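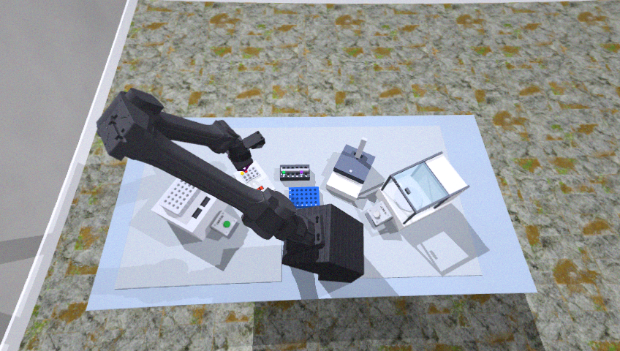 Teleoperation im Labor: Die ersten Vorführungen sind im Kasten!

Seit Januar bauen wir bei Dandell an unserem simulierten Labortisch, und jetzt wird endlich richtig daran gearbeitet. Agnes Granström und Jong-dae Wi haben den Arm von Hand ferngesteuert und dem System gezeigt, wie man ein Röhrchen greift, anhebt und ins Rack zurückstellt – 400 Durchgänge sind schon gespeichert (und Jong-dae will mehr!). Racks, Waage und die kleinen Bedienkästen stehen alle im virtuellen Aufbau, sodass wir als Nächstes auch Knopfdrücke vorführen können.

Besonders freut uns, wie schnell man hineinfindet. Edvin saß zum ersten Mal an der Steuerung und hatte nach 17 Minuten seine erste saubere Aufnahme. Wer zu hastig auf das Rack zufährt, merkt es sofort, solche Versuche sortieren wir vor dem Training aus.

Mitmachen ist ausdrücklich erwünscht, Vorkenntnisse braucht ihr keine! Ab dem 18.09.2023 sind zwei Steuerplätze frei, eine Schicht dauert eine Stunde. Anmeldung bei Märta Lindqvist.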